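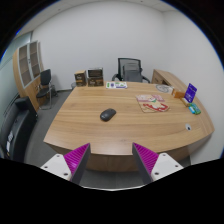

The big curved desk at Rimano came with the lease, and I suspect the building was put up around it. Zachary Ross believes any flat surface is a shelf, so it has been filling up all November. The mouse has most of the middle to itself, with the cardboard boxes parked toward the back left and a stack of printed sheets on the right. 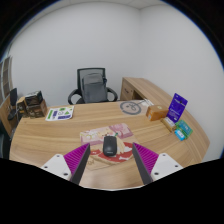

Lise Gagnon wants everything off by Monday. I have offered to supervise. The desk stays, as it won't fit through the door.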